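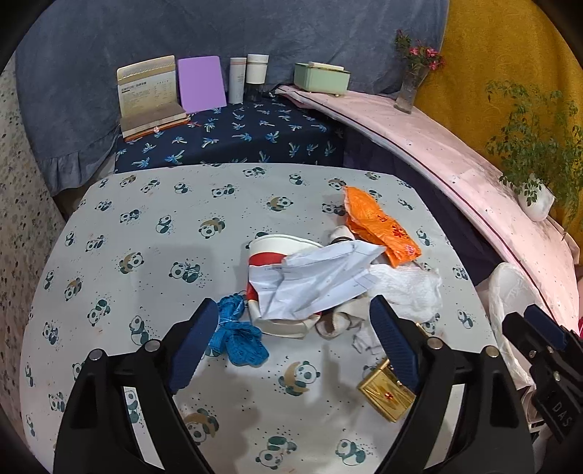
Figure 1. Two hand-held grippers over a tidying task on a printed sheet: rope, paper cup, envelope, plastic bags, towel and a small gold box.

4.2 Budgeting for Hand-Held Collection

Our first equipment plan, drawn up in January, had one line for grippers and one line for everything else. The gripper line held up well. Everything else did what everything else usually does.

We compared two options for the Sutmont household task set. The first was a fixed pair of arms quoted by Hadier, with a delivery time of 32 weeks and a mounting frame wider than our door. The second was a set of 10 hand-held grippers from Ferkell, which need a person at one end but fit in a closet. We bought the grippers and put off the arms until the policies had something to learn from.

Pads turned out to be the main running cost. We had planned on one spare set per tool and now plan on 2. Screws were not budgeted at all, on the theory that they stay where they are put.

Task objects such as those in Figure 1 cost very little each, and for that reason were left out of the plan entirely. Soft and crumpled items are the awkward ones to price: a paper envelope can be creased only so many times before it becomes a different object, and our purchasing form has no box for "envelope, fresh." We now set aside 40 dollars per task for replacements and charge it to the Tabrizi account under consumables, next to the printer toner.

Storage remains unfunded. The grippers share their closet with the packaging they came in, which the warranty requires us to keep.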